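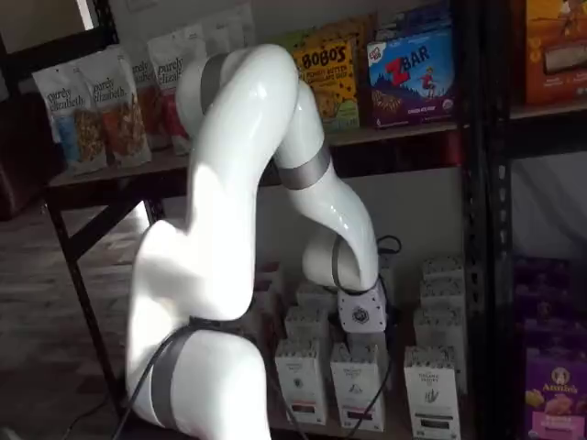 Ševčík says a tea shelf should be put right before the doors open, when there is still time to turn every box to the front, and he would like a second person on it.

Posted in August by Baiba Strazds

Shelf assistant, dry goods, Clelholm

Clelholm is a food shop on the ground floor of the old Torulen building, which dates from 1931. We sell dry goods, bread, dairy and a small range of household items. We are looking for a part-time shelf assistant to look after tea, coffee, cereals and snacks. The post is permanent and we would like someone to start in September.

The work

You will fill and tidy the dry goods shelving. These are black metal units with light wooden boards. Boxed tea goes on a lower shelf and granola on the one over it, including the purely elizabeth pouches. The pouches stand up by themselves when they are full and well spaced, but they lean once a few have been sold, so the row needs pulling forward during the day. Window side to the customer, please, and different flavours kept apart.

Other parts of the job:

- checking dates and moving older stock to the front
- breaking down delivery cartons and taking them to the yard
- wiping boards before refilling
- changing shelf labels when prices change
- telling the office what is running low
- helping customers find things

There is some till cover at lunchtime. We will train you on the till. You will not be asked to work on the deli counter.

Hours and pay

24 hours a week over four mornings, starting at 6.30 am. The pattern is agreed a month ahead. Pay is the same hourly rate as for our other floor staff and is reviewed in spring. There is a staff discount after the first month, and you can take short-dated stock home at the end of a shift.

What we need from you

You must be 18 or over, as we sell alcohol and everyone on the floor covers the till. You should be comfortable lifting cartons, kneeling to reach lower shelves and using a step stool. Shop experience is useful but we have taken on people without it. You need to be able to read small print on packaging, with glasses if you wear them. Allergen information matters a great deal in cereals and snacks, and customers will ask you about it.

We use Clotis for stock orders. It takes a morning to learn.

How to apply

Leave a short letter at the till, marked for Baiba Strazds, or send it through the contact form. Say which mornings you can work and when you could start. A CV is welcome but not required. We will ask those on the shortlist to come in for an hour and fill a shelf with us, and that hour is paid.

Comments

Margit
Is the 6.30 start fixed? The first bus gets in at 6.40.

Baiba Strazds
We can do 6.45 for someone on the bus. Please mention it in your letter.

P. Holroyd
Please could whoever gets the job keep the decaf tea in one place. It has moved twice since Easter.

Old Torulen hand
I worked the early shift there for two winters. Bring a jumper, the yard door is open for deliveries.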